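Terkumance Student Robotics Help Desk
Ticket 459
Project: Clarnerholm kitchen arm, spring semester class build
Status: Open, waiting on team
Category: Gripper / wrist camera

Reported problem

Arm stops short when moving toward the plate on the cooktop. It ran fine on the practice bench in the hallway. Since we moved to the kitchen station it quits partway with "target lost" and goes back to home. Out of 20 tries this afternoon it finished the move twice. Using the Latuheru control package, default settings except speed.

Reply from help desk, 2:10 pm

Please send the log from one failed run. Also tell us what speed you set and if the wrist camera was recalibrated after the move.

Team update, 2:45 pm

Log attached. Speed is 100 mm per second. Camera was not recalibrated. We loosened the mount to get the arm through the door and tightened it again by eye.

Reply from help desk, 3:05 pm

The log shows the target position jumping by 20 mm between readings, then dropping out. Two things to try, in this order:

Run the wrist camera calibration with the printed board, all poses.
Turn off auto exposure and set a fixed value. Shiny black glass can give the detector a second, fainter outline under the real object.

Keep the burner off and the gas shut at the wall for all of this. Leave the fingers closed until the approach is stable.

Team update, 4:20 pm

Calibration done, error is much lower. Fixed exposure is set. View from the wrist with the fingers closed, plate on the left:

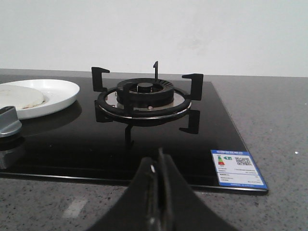

Can we go back to the faster speed now?
Stay at 100 until you have 20 clean runs in a row, then raise it to 200 and repeat the test.

Team update, 4:50 pm

11 clean runs, then one "target lost" on run 12. The plate was farther left that time. Saved the log as undport_run12. We have to give up the room at 5, so we will start the count over tomorrow.

Reply from help desk, 5:15 pm

Got the run 12 log. Move the start pose to the left before you begin and keep the exposure where it is. Leaving the ticket open.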